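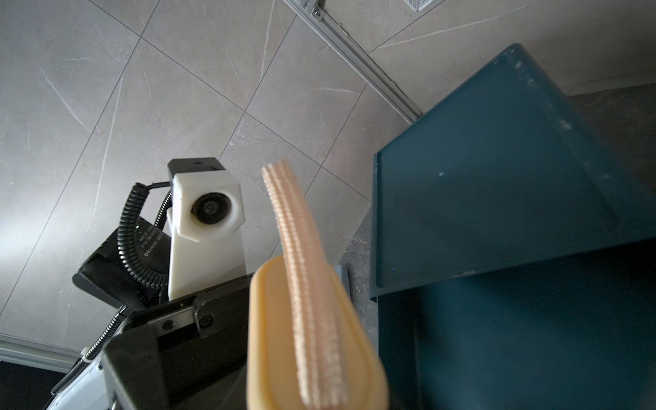
## Plevura sideline hoodie, size L

I coach linebackers for the Rimcombe JV team and bought this in September to replace a Sartori pullover with a dead zipper. It has had nine games and 15 practices of use.

**Fit.** Long in the body, narrow at the shoulder. It goes over a base layer, but a down vest underneath is too much. The hood clears a headset band with the drawcord loose. With the cord tight, it pushes the left ear cup forward and you lose half of every call.

**Print.** The chest logo is screen-printed and has held up. The sleeve numbers are heat-transferred, and the 2 on mine started lifting at one corner after the fifth wash. I pressed it back down with an iron through a dish towel. Golnar Ahmadpour, who runs our defense, has the same size and hers is lifting in the same place.

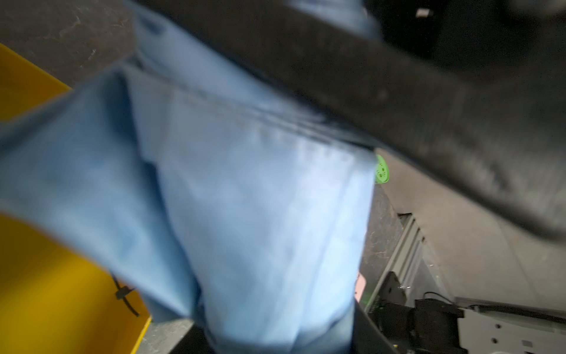 **Pockets.** The front pouch takes a folded play sheet and a whistle -- nothing stiffer. A laminated call card bends. The Protov version has an inside sleeve for cards, and I would pay the extra for it next time.

**Weather.** Fine in wind. In steady rain the shoulders soaked through before halftime, and the cuffs stayed damp through the bus ride home. The label says water-resistant, and that claim is generous.

**Care.** Wash cold, inside out, hang to dry. The dryer took 2 cm off the sleeves.

Rating: 3 out of 5. Order one size up if you wear a headset or have wide shoulders.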